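Looking After Your Bowls: Your Questions

We get a good many letters about everyday crockery here at Trimell, and the same few worries come round again and again, so Simin Daneshvar has gathered them up with the answers we usually give.

Can I stack different bowls together in the rack?

You can, and most of us do, but do try to let each one lean on a wire and not on its neighbour. Big patterned bowls are heavier than they look, and a little cup tucked in beside one will take the knock if anything slips. I like to put the large ones in first and fit the small things round them afterwards.
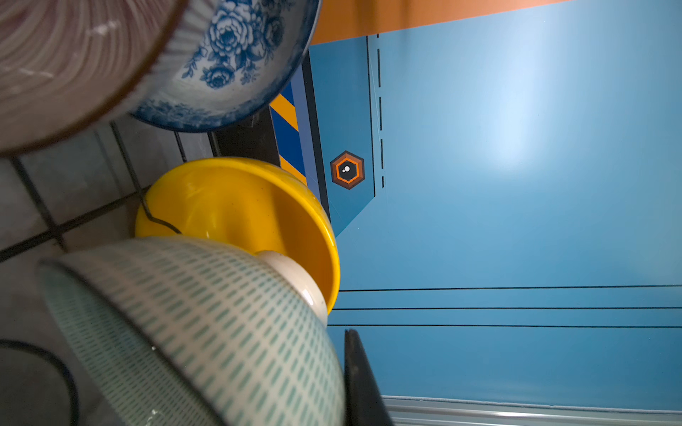

If you're short of room, wash in two goes and let the first lot drain for 15 minutes while you have a cup of tea. It's a much nicer way to do it anyway!

Will the pattern wear off?

It depends on whether the colour sits under the glaze or on top of it. Run a fingertip over it (dry hands are best for this) and if you can feel the edge of the pattern, please wash it by hand with a soft cloth.

There are small dark specks on my bowl. Is it faulty?

Very likely not. Specks often come from the clay or the glaze, and plenty of people grow fond of them. If one feels sharp, stop using the bowl and write to us.

How do I shift tea stains from a white cup?

A spoonful of bicarbonate of soda and a drop of water, rubbed round gently and rinsed well. Saturnino Villalobos in our shop swears by leaving it overnight, though I've never had the patience.

Do you sell single replacements?

Yes, for the Gelano and Semeniuk ranges. We can post up to 6 bowls in one box, and orders placed before noon go out the same afternoon.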